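Section 2: Before you buy the arm

1. Measure your counter first. I budgeted 800 dollars for the mount and forgot the cables — they need room too.

2. Set aside 200 for spare gripper parts. Manolis at Firkholm talked me into it.

3. Plan the layout around one clear work spot, like the cutting board on our counter.

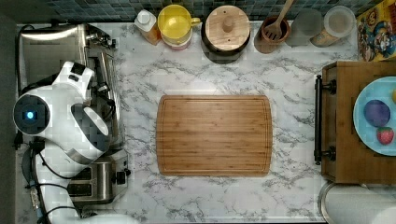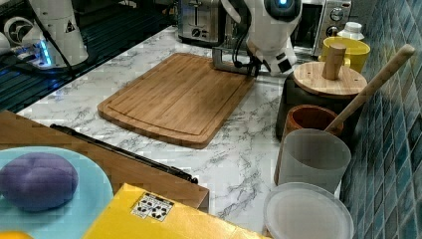 Note: ask for the shipping quote in writing. Mine took almost 52 days to show up!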